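发件人：Hidayah Ismail
收件人：Mirau 居家整理邮件列表
日期：2018年2月16日
主题：Re: 黑色衣物和编织篮子的问题

各位好，

收到上个月 Agbayani 的信，我一直想回答，但是我的中文写得慢，所以拖到今天。如果有语法不对的地方，请大家直接告诉我，我会很感谢。

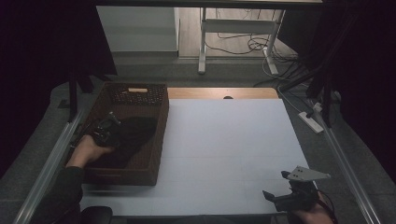
我先把原来的信引用在下面，然后一段一段回答。

> 大家好：
>
> 我家里有几个深色的编织篮子，放在衣柜的开放格子里，用来装黑色的衣服和围巾。问题有三个。
>
> 第一，黑色的东西放进深色的篮子以后，我早上完全看不出来里面是什么。我常常要全部拿出来，放在床上找，然后又塞回去。到了晚上，篮子里就是一团。
>
> 第二，篮子的内壁会勾住薄的布料。我有一条围巾已经被勾出线了。
>
> 第三，篮子上应该贴标签吗？我丈夫说贴标签像办公室，不像家。
>
> 另外，有没有人觉得"先叠好再放进去"根本没有必要？反正拿的时候又乱了。
>
> Agbayani

关于第一个问题。

我也有同样的情况。我的篮子是深棕色的，四方形，边比较矮，上面没有盖子。我的黑色衣服很多，以前在 Pellska 上班的时候要求穿黑色，离开以后衣服还在，我就继续穿。黑色的布在篮子里皱成一堆，连哪里是袖子、哪里是领子都分不清楚。

我试过在衣柜里加一盏小灯，效果不太好。灯从上面照下来，黑色还是黑色，只是篮子的影子更深了。后来我改变了做法：不在衣柜里找，也不在床上找，而是把整个篮子拿到一张浅色的桌子上。桌面是白色的，深色的东西一放上去，轮廓就很清楚，线头和灰尘也看得见。床不合适，因为我的床单是深蓝色，而且床面太软，叠出来的边不直。

如果您家里没有白色的桌子，一块浅色的旧床单铺在餐桌上也可以。只要桌子上先收干净，不要一边放着杯子一边叠衣服。我有一次把茶打翻了，那天所有的东西都要重新洗。

篮子放在桌子的左边还是右边，看您的习惯。我习惯放在左边，中间和右边留出来叠衣服。先把东西拿出来，抖一下，铺平，叠好以后先在右边排着。等篮子全部空了，再一件一件放回去。请不要拿一件、叠一件、马上放回原来的篮子，这样旧的一堆总是压在下面，最后您会不知道哪一件叠过，哪一件没有叠过。

关于第二个问题。

编织的篮子确实会勾布料。我的建议是先用手在内壁慢慢摸一圈，闭着眼睛摸更好，手指会感觉到翘起来的小尖。特别要检查四个角，还有上面那一圈边。翘起来的地方可以用小剪刀剪短，再用细砂纸轻轻磨一下。磨完以后用湿布擦，晾干，再装衣服。

底部一般比较平，但是也不能太放心。我在底部铺一块棉布，大小比篮子的底多出一个手掌的宽度，四边往上折一点。棉布最好是浅色的。这样做有两个好处，一个是保护衣服，另一个是篮子快空的时候，您一眼就能看见底下还剩什么。我从前用过黑色的布垫底，结果有一双黑色袜子在里面住了一个冬天。

有人可能会问为什么不买带内衬的篮子。当然可以买。Norkumetti 的那种内衬可以拆下来洗，我妹妹用得很满意。我自己没有买，是因为家里的篮子还很结实，我舍不得换。

非常薄的围巾，还有有蕾丝的衣服，我觉得不要放在编织篮子里。放在抽屉，或者先装进一个棉布袋。Agbayani，您那条勾出线的围巾请不要剪那根线。用一根没有穿线的针，把线从正面轻轻带到反面，然后在附近横着拉一拉布，很多时候痕迹会变浅。如果是羊绒的，我没有经验，请别的朋友回答。

关于第三个问题，标签。

我赞成贴，但是不需要像办公室。一张小小的米色标签，颜色浅，不会很显眼，放在篮子的边上就够了。重要的是位置。很多人喜欢放在正面的正中间，我觉得放在您拿篮子的时候手不会碰到的地方比较好，不然很快会脏，角会卷起来。编织的表面不平，胶贴的标签容易掉，可以在标签上打两个小孔，用棉线绑在边上。

标签上写什么，我改过好几次。最早我写得很详细，"黑色长袖、薄、春秋"，但是春天过去以后就不对了。现在我只写种类，比如"围巾"，"上衣"。季节不写。如果一个篮子里需要写三种东西，说明这个篮子装得太杂，我会先分开，再写标签。

您的丈夫说标签不像家，我理解。我先生以前也是这样说。后来他自己找不到手套，就在一个篮子上用铅笔写了"手套"，字很大，比我的标签难看得多。现在那张还在，我没有换。

最后是叠不叠的问题。

我的意见可能和列表里的一些朋友不同。我认为不是所有的东西都需要叠。在家里穿的旧上衣，抹布，运动的时候穿的衣服，松松地放在篮子里没有关系，反正穿的时候不要求平整。我有一个篮子就是专门这样用，里面永远是一团，我不觉得不好意思。

但是出门穿的黑色衣服还是应该叠。黑色的布皱了以后，皱的地方在灯光下会发灰，看起来很旧。叠的方法不用太讲究，只要注意一点：叠好以后的宽度要比篮子窄一点点，两边能伸进手指。如果刚刚好一样宽，拿第一件的时候就会把旁边的都带出来，您信里写的"反正拿的时候又乱了"，我猜可能是这个原因。

边比较矮的篮子，我把衣服平着放，不竖着放。竖着放的方法要靠高的边来支撑，矮的篮子撑不住，拿走两件以后剩下的都倒下来。平着放的话，高度不要超过篮子的边，我一般放四件。不常穿的放在下面，每次洗好的衣服放在最上面。这样下面的可能很久不穿，所以换季的时候要翻一次。我上一次翻是十月，找出来两件已经不合身的上衣，送给邻居了。

还有几件小事，我顺便写在这里：

- 拿篮子的时候请托着底，不要只提一边。编织的边用久了会松，我有一个就是这样歪掉的。
- 篮子空了以后倒过来，在阳台上轻轻拍几下。灰尘会藏在缝里。
- 黑色衣服上的毛，请在放进去之前粘干净。
- 梅雨季节不要把篮子直接放在地上，下面垫两条木条，让空气可以走。

我还有一个问题想请教大家。我有一件黑色的大披肩，叠好以后还是很厚，一个篮子只能装它一件。我试过卷起来，卷了以后中间会鼓，盖住旁边的东西，而且拿出来有一条一条的印子。挂起来又会拉长，肩膀的地方变形。有没有朋友用过别的办法？我不想用抽真空的袋子，我觉得对毛料不好，当然这也许是我的偏见。

如果有人回复，请发到列表上，不用单独写给我，这样别的朋友也可以看见。

祝大家新年平安，打扫的时候不要太累。

Hidayah Ismail

附：上次有人问棉布垫怎么固定。我没有缝，只在四个角各用一根棉线，从篮子的缝里穿过去打活结。洗的时候解开就可以。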